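Grester Residents' Help Pages
Cleaning and Furniture Care
Small dark marks on a matte white table

Posted by Soledad Cuautle

I am responsible for the upkeep of a shared study room in a residential building. The room is furnished with matte white tables on thin white metal legs, placed along a white wall. They were purchased from Kikumura in March and have been in daily use by residents for homework, paperwork and the occasional meal.

In recent weeks, small dark marks have begun to appear on the tabletops. Most are short dashes or dots no longer than a grain of rice. A number of them come away when brushed with a fingertip, and I take those to be crumbs or pencil debris. Others remain in place and seem to be ink. On a glossy table I would simply use a spray cleaner and think no more of it, but the care sheet supplied with these tables advises against abrasive products and says very little else.

I would be grateful for guidance on the following points. Is a plain cloth sufficient for routine wiping, or should a cleaning product be used each time? What may be used safely on ink? One table already has a faintly shiny patch near the corner where a resident scrubbed at a stain with a kitchen sponge, and I would like to know whether that can be corrected. The room closes at 9 p.m. and the tables are wiped after that, so a method that does not require long drying times would be preferred.

I should add that I have no record of the exact surface material. The order form states only "white, matte."

Posted by Refugio Medrano
Marked as helpful by 29 readers

The shiny patch is the more serious of the two matters, so I will address it first. A matte finish owes its appearance to a very fine texture. When that texture is rubbed hard with a rough sponge, it is flattened, and the area reflects light differently from the rest of the table. This is wear to the surface itself and cannot be washed off. Polishes and oils should be avoided, as they tend to enlarge the area that looks different. If the patch is near a corner, the usual course is to turn the table so that the corner stands against the wall.

For routine care, the following procedure has served well in the building where I supervise cleaning. We maintain 74 tables of a similar type.

Clear the table completely. Pick up or brush away loose material before any wiping begins. Grit that is caught under a cloth and dragged across a matte surface will leave fine scratches, and these show up badly under overhead lighting.

Wipe with a soft cloth that has been dampened with lukewarm water and wrung out well. Keep the cloth flat and use light, even pressure. Begin at the back edge and work toward the front, finishing with the rim and the rounded corners, where hands rest and a gray film collects over time.

Turn the cloth to a clean side before moving to the next table. A cloth that has picked up ink will gladly put it down again somewhere else.

Dry with a second cloth. Water left to evaporate by itself may leave rings, particularly in areas with hard water.

A cleaning product is not needed each time. Once a week, a drop or two of mild dish soap in a basin of water is enough, followed by a wipe with clean water to remove the soap. Soap residue is a common cause of a surface that feels tacky and attracts dirt.

With regard to ink, the first step is to establish what kind it is. Water-based marker will usually lift with the damp cloth alone. Ballpoint and permanent marker generally will not. For these, place a small amount of rubbing alcohol on a cotton pad, test it first on the underside of the tabletop, and wait 15 minutes. If there is no change in color or sheen, dab the mark gently, lifting the pad each time. Do not rub in circles. Rinse the area with a damp cloth and dry it.

Melamine sponges, often sold as erasers, are to be avoided on this finish. They are a mild abrasive and will produce the same shiny patch you have already described. Scouring powder is likewise unsuitable, and bleach may cause yellowing.

You may also wish to write to the seller and request the full care instructions — the sheet packed with furniture is often an abbreviated version.

Posted by Bañuelos Household Supply

We recommend microfiber cloths for all table surfaces. Our 13-piece assortment includes several colors, which allows one color to be reserved for tables and another for sinks. Please wash before first use and do not add fabric softener.

Posted by Soledad Cuautle

Thank you both. The marks on the first table proved to be a mixture. I brushed off the loose pieces on Monday evening, and the damp cloth took away nearly all of what was left. One streak remains, which I assume to be ballpoint. I have tested alcohol on the underside, as advised, and saw no change after the waiting period. I will treat the streak this week.

The scrubbed corner has been turned to the wall. The rough sponges have been removed from the study room cupboard, and a short notice on the care of the tables has been posted by the door. I have also written to Kikumura for the complete instructions and will add them to this page if they are received.
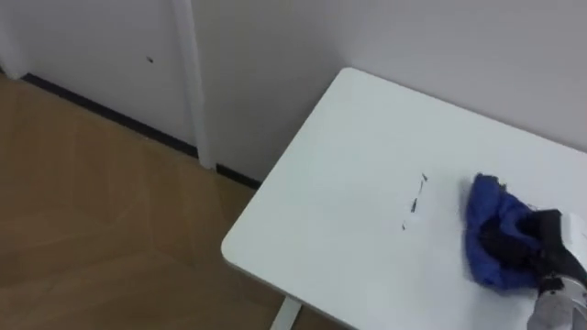 Wiping a matte white tabletop with a soft blue cloth; small dark marks still to be cleared.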